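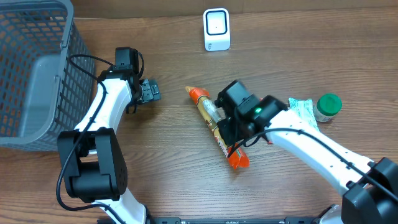
Two-arm packing station with basket and packaged goods, Rindcombe site.

Safe Working at Packing Stations: Frequently Asked Questions

Who do these rules apply to?
All staff and visitors who work within reach of a powered arm at Rindcombe. They were last revised on 2021-10-10.

May I move an item while the arms are powered?
Only after pressing stop and waiting ten seconds. Hands stay behind the table edge until then - this includes picking up fallen packets.
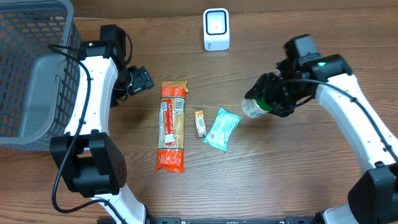
A small bottle held in the right gripper, with other goods on the table.

Which goods may be handled?
Sealed household goods weighing no more than 808 g. Open or leaking packs must be set aside.
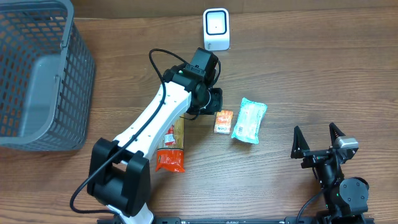
How often must the stop button be tested?
At the start of every shift, with the result entered in the station log.

What grip setting should be used for dry pasta and similar packs?
Use setting 7 and lift slowly. Long packs can bend under their own weight.

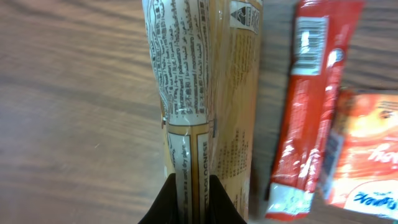 If a pack splits, stop the station and clear the table before restarting. Record the event on form 259 and send it to Raluca Barbu at Porkard.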